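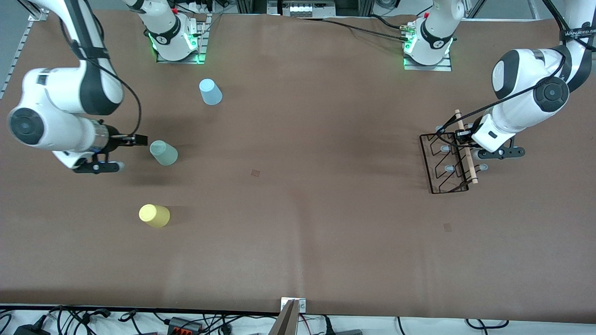

Abtropfgestell

Ein Abtropfgestell (auch Abtropfgitter, Geschirrständer oder Abtropfkorb, in Österreich auch Abtropftasse, wenn eine Schale dazugehört) ist ein Haushaltsgegenstand, in oder auf dem gespültes Geschirr an der Luft trocknet. Das Wasser läuft an den Gegenständen herab und wird in einer Schale aufgefangen oder in das Spülbecken geleitet.

Aufbau

Die meisten Gestelle bestehen aus gebogenem und verschweißtem Draht. Dieser ist verchromt, aus nichtrostendem Stahl oder mit Kunststoff ummantelt, häufig in Weiß oder Schwarz. Daneben gibt es Ausführungen aus Holz, Bambus und Vollkunststoff. Senkrechte Bügel halten Teller auf Abstand, ein offener Bereich nimmt Becher, Tassen und Schüsseln auf. Viele Modelle haben einen einhängbaren Köcher für Besteck.

Zusammenklappbare Gestelle sind in kleinen Küchen und beim Camping verbreitet. Doppelstöckige Gestelle nehmen auf gleicher Grundfläche mehr Geschirr auf, müssen aber so beladen werden, dass das Wasser der oberen Ebene nicht auf bereits trockene Teile tropft.

Becher im Abtropfgestell

Becher werden in der Regel mit der Öffnung nach unten eingestellt. Bei Bechern mit hohem Standring sammelt sich dabei Wasser auf der Unterseite, weshalb sie leicht schräg gelegt werden. Kunststoffbecher trocknen langsamer als solche aus Glas oder Keramik: Das Material speichert wenig Wärme, und das Wasser bleibt eher in Tropfen stehen. Wegen ihres geringen Gewichts kippen sie außerdem leicht um, wenn der Drahtabstand zu groß ist. Manche Gestelle haben dafür am Rand Bügel oder Stifte, über die der Becher gestülpt wird.

Werden Becher umgedreht auf eine glatte Tischplatte gestellt, kann die Luft im Inneren nicht zirkulieren. Am Rand bleibt Feuchtigkeit zurück, die auf unbehandeltem Holz Ringe hinterlässt. Farbige Becher in mehreren Tönen sind in Haushalten mit Kindern und in Kindertagesstätten üblich, da sich so jedem Kind eine Farbe zuordnen lässt.

Aufstellung

Das Gestell steht meist neben dem Spülbecken, bei Rechtshändern häufig links davon, weil die rechte Hand die Bürste führt. Gestelle ohne Schale werden auf die gerillte Abtropffläche der Spüle gesetzt. In Finnland und Teilen Südeuropas ist der Abtropfschrank verbreitet, ein Hängeschrank ohne geschlossenen Boden über dem Becken. Das Geschirr bleibt darin bis zum nächsten Gebrauch stehen.

Handelsformen

Im Handel werden einfache Gestelle und Systeme mit Zubehör unterschieden. Der Hersteller Lindent führt ein Drahtgestell in 3 Breiten, das kleinste misst 300 Millimeter. Das Modell Skullier desselben Anbieters ist klappbar und wird mit 2 Becherbügeln geliefert. Unter dem Namen Sang vertreibt die Firma Hurkevum eine Ausführung aus Bambus.

Pflege

Kalk setzt sich vor allem an den Schweißpunkten und in der Schale ab und wird mit verdünntem Essig oder Zitronensäure gelöst. Die Schale sollte regelmäßig geleert werden, weil sich in stehendem Wasser Keime vermehren. Ist die Ummantelung beschädigt, rostet der Draht darunter und hinterlässt braune Flecken auf hellem Geschirr. Bambus und Holz dürfen nicht längere Zeit im Wasser liegen.

Siehe auch

Geschirrtuch
Spülbecken
Trinkbecher

Zuletzt bearbeitet: 8. September 2023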